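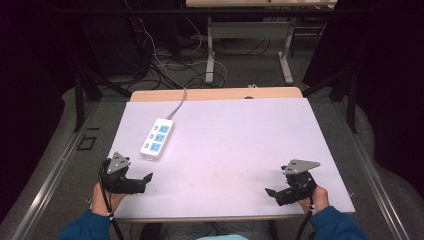
Can I run a space heater off a power strip?
Posted by gevineck, September 2024

My desk is in the back bedroom and the only free wall outlet is behind the bookcase. I have a Pfister oil-filled heater with two settings, 700 watts on low and more on high. I would only use it on low, with a laptop and a lamp on the same strip. The strip has switches on it if that matters. The heater manual says wall outlet only. Is that just them covering themselves? I'd like to get this sorted before October.

Grirnow
Follow the manual. A heater pulls a steady load for hours, and the contacts inside a strip can get hot even when the total is under the rating. Sooner or later someone will turn it up to high as well. Move the bookcase a few inches, plug the heater straight into the wall and put the laptop and lamp on the strip, in the other half of the outlet. Feel the heater plug after half an hour. If it's hot, turn it off and have the outlet looked at. Ours was loose and the electrician swapped it in one visit.

Also keep the cord out from under the rug.

trastden
ran mine on a strip for 2 winters no problem. wouldn't do it on high though

Grirnow
Mine was fine too until the plug went brown.

user1018
What size is the room? Heated throw might do it.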